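Taner Aydoğan
Review thread on the Firkard kit from Wondale: two-finger gripper, wrist camera, bracket, cable set and the Bila software. We have had it for 14 days on the teardown bench at Kozan. I paid the list price of $2,329 for it. Wondale did not see this before I posted it.

What we do with it: pull parts from desktop computers so they can be tested and sold. Cards, memory, drives, processors. The arm was already here. What we needed was a hand that fits inside a case and a camera that sees what the hand is about to touch.

What is in the box: gripper body, one pair of metal fingers, camera module, side bracket, one main cable, a bag of screws, a printed setup sheet. The arm adapter plate is a separate order. The product page mentions this once, under shipping.

Mounting took an afternoon. Most of that was the cable. If you leave too little slack, the last joint pulls on the connector at full rotation. If you leave too much, the loop catches on the case wall. The setup sheet has one line on this: "Route cable as needed."

My routing: fix it on the upper arm segment, let it loop over the wrist, and put nothing else on that side. Then set a joint limit in Bila so the wrist cannot wind up. The default limits are too wide for any cable I would want to use.

Camera first, then the gripper.

The wrist camera is the best part of the kit. It is rigid against the gripper body, so the fingers always land in the same part of the view. Calibrate once and the offset stays put unless you loosen the bracket. I loosened it on purpose, retightened it and checked. The shift was small but it was there, so recalibrate.

Field of view is wide. With the wrist hanging over an open chassis you get the side cover, the card you are going for and most of the board in one shot. That helps with planning. You give up detail on small connectors at the edges.

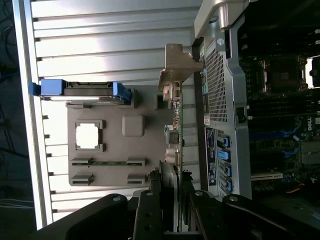

Wrist camera, fingers over the card. The tan bracket marks one end of it.

Orientation takes some getting used to. The view turns with the wrist, so "up" in the case can be any direction on your monitor. Bila has a toggle that locks the display to the bench axes. It is off by default and two menus deep. Turn it on.

Exposure is a weak point. Bare aluminum is bright, the board is in shadow, and auto exposure has to pick one. On a ribbed or polished cover it picks the cover. Slots further in go dark, and slots are what I need to see.

Fix for that: Bila lets you draw an exposure region. Draw it over the board and ignore everything else. The cover blows out and you lose nothing you need. Save it with the job, or it resets at restart. I lost a morning to the reset.

A low lamp from the side also helps more than the ring light Wondale sells as an add-on. I borrowed a ring light to compare. On flat shiny metal it put a glare spot right between the fingertips.

Now the gripper.

Parallel jaw, two fingers, flat inner faces, bolted on. Stiffness is good. Pushing sideways on a fingertip by hand, I get less play than on the older unit it replaced. The bolts are a standard size and you can swap fingers without taking the body off the wrist.

The fingers are a little too thick for memory. With modules in neighboring slots, there is no room for them to go down on both sides. With a gap next to the module they fit. You can grind them or have thinner ones made. Wondale told me a thin set is planned and gave no date.

For expansion cards the stock fingers are fine. A card standing on edge gives you a long board edge and a metal bracket. Grip near the middle of the board edge, clear of tall components, and lift straight. Gripping by the bracket looks tempting and twists the card in the slot.

Anything held by a latch has to be released first. The kit does not do this for you. Fingers can press a tab if the tab faces up and has space around it. If it faces sideways, you reorient the wrist or open it by hand. We open most of them by hand.

Force control has three presets and a manual value. The lightest preset slipped on smooth drive bodies. The middle one held. I would not use the strongest on anything with a circuit board in it. Manual is better than all three once you know your parts.

Test numbers, card removal only. 81 attempts on mixed desktops, latch opened by hand, same operator, same job file. 11 failed. A failure means the card did not leave the slot, or left it and was dropped before the tray.

Most failures were approach errors: one finger came down on top of the card edge in place of beside it. The gripper senses contact and stops, which is the correct behavior. No board was damaged in any of those stops, and I inspected each one under a magnifier.

The remaining failures were cards that sat tight. The arm pulled, reached its limit and quit. A person would rock the card a little. You can script a rocking move in Bila. I have one that works on the bench but I did not use it for the test, to keep the numbers clean.
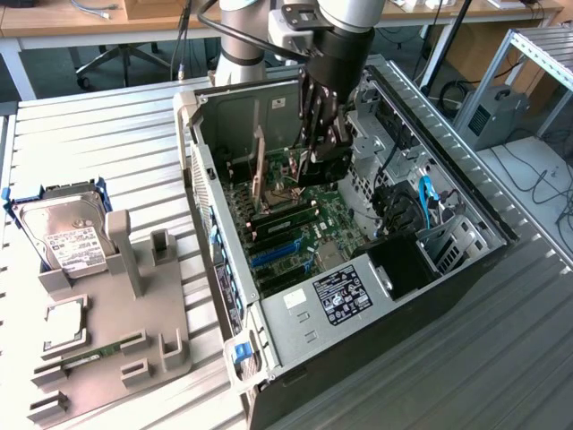
Clearance decides whether a wrist kit is usable for this kind of work, and data sheets rarely give you the number that matters. You want the distance from fingertip to the widest point of the wrist, because that is what hits the case wall. With the tower on its side and the interior facing up, the Firkard gets its fingers down toward the board while the round wrist module is still above them. Placement needs the same thinking. The gray tray to the left has its posts and U-shaped holders standing up at different heights, with a drive in a blue carrier at the top and a processor and a memory module further down, and every one of those holders is something the fingers have to come down between. Measure the tray as well as the case before you commit to a grip angle.

On trays: Wondale does not include one. Any fixture will do if the part ends up in the same position every time. Recesses for flat parts, slots for modules. Give the fingers room on both sides of the part, wider than you think, because the jaws have to open to let go.

Processors are a separate problem. The stock fingers can pick one up from a recess by its edges if the recess is relieved on two sides. Putting one into a socket is something I will not do with this kit. Position error is fine for a tray and too large for contacts.

Drives are easy. Carriers have handles, the metal body is stiff, and there is no harm in gripping it firmly. If you are new to the kit, start with drives and use them to tune your approach speed.

Loose cables are the opposite. A thin curled cable sticking up from a drive cage moves when you touch it, and the planner does not know it exists. Tuck it out of the way first or draw a keep-out box around it. I do both.

Software notes. Bila runs on a normal office desktop. The job editor is a list of steps with values, no flowchart, which I like. Undo works. Copying steps between jobs works. Renaming a job breaks links to its saved exposure region, and I have reported it.

The log is plain text with time stamps, and it records grip force at each contact. That alone saved me a lot of guessing. I would like it to record the camera view at each stop as well. At the moment you need a second fixed camera if you want to know what went wrong.

So budget for a second camera. The wrist view tells you where the fingers are relative to the part. It tells you nothing about the wrist relative to the case wall. A fixed view from beside or above the bench covers that, and any decent one will do.

Noise: low. Heat: the gripper body gets warm after a long run, not too hot to hold. Wear: light marks on the inner finger faces, none on the jaw rails that I can find. Two weeks is too short to say anything about life.

Support: two emails to Wondale. The first was answered the next morning with a correct answer. The second, sent on a Saturday, took longer and came back with a link to the setup sheet. I wrote again and got a real reply.

Things I would change, in order: thinner fingers in the box, adapter plate in the box, display lock on by default, tighter default joint limits, and a page in the manual on cable routing with a drawing.

Who should buy it: shops that already have an arm and a steady flow of similar machines. If every case on your bench is different, setup time will eat the gain. For a single technician with a screwdriver, the hand method is still faster per machine. I timed both.

We are keeping ours. Thin fingers are being cut locally now, from the drawing in the back of the setup sheet. When they are on I will repeat the card test with the rocking move included, then run memory with neighboring slots filled.

Replies to the questions I got by message:

Yes, it can be mounted on other arms, with the right adapter plate. No, I have not tried it with a suction tip. The connector on the wrist end is keyed. Job files are readable text and I will share the card removal one once the paths are cleaned up.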